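What's in a Saucepan?

Go into almost any kitchen and you'll find one hanging on a hook or sitting on the stove. It's a saucepan! People use saucepans for soup, noodles, rice, peas, hot cocoa and, of course, sauce. It looks like a very simple thing, but every part of it has a job to do. Let's take one apart (in our heads - please leave the real one in one piece).

The body

The round part that holds the food is called the body. Why is it round? Corners are hard to stir! A spoon can slide all the way around a circle, so nothing hides in a corner and burns. A round pan is easier to wash, too.

Most saucepans are made of metal, and metal lets heat travel through it quickly. Scientists say that metal is a good conductor. The stove heats the bottom of the pan, the bottom heats the sides, and the food inside gets heat from all around.

The edge at the top is called the rim. Run your finger around the rim of a clean, cold pan at home. Is it flat, or does it curl outward a little? A curled rim helps soup pour without dribbling down the side.

The handle

A saucepan has one long handle, and a big stockpot usually has two short ones. The long handle keeps your hand far away from the hot part. Lots of handles have a hole near the end as well, so the pan can hang on a hook and leave more room in the cupboard.

A saucepan with a long blue handle, and some play food next to it:

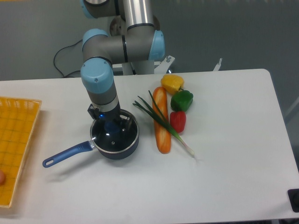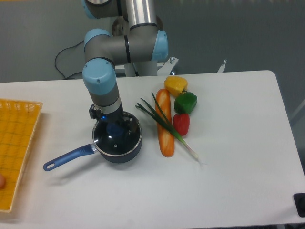

The lid

Now for my favorite part! Water boils at 212 degrees Fahrenheit, and as it boils it turns into steam. Without a lid, the steam floats off into the kitchen and takes a lot of heat along with it. With a lid on, much of the steam stays in the pan. Some of it touches the lid, cools down and turns back into drops of water - it's like a tiny rainstorm over your carrots!

A glass lid lets the cook peek at the food without letting the steam out. The knob in the middle is there for lifting. Always let a grown-up lift the lid from a hot pan, because steam can burn you even faster than you can say "ouch."

Try it: the Omdale Soup Shop

You don't need a stove to be a cook. The kids at the Omdale after-school club play a game called Soup Shop, and their leader, Shaohua Deng, shared the rules with us.

You will need a clean, cold pan with a lid, some play food, and at least two players.

1. One player is the cook. Everybody else closes their eyes.
2. The cook hides one piece of play food in the pan and puts the lid on. (If your lid is glass, lay a dish towel over it!)
3. The other players open their eyes and ask yes-or-no questions. Does it grow underground? Would you peel it? Is it crunchy?
4. Whoever guesses the food is the next cook.

The club record is 27 questions for one single mushroom. Can your family beat that?

Words to know

Conductor: something that heat moves through easily.
Rim: the top edge of a pan.
Steam: water that has become so hot it has turned into a gas.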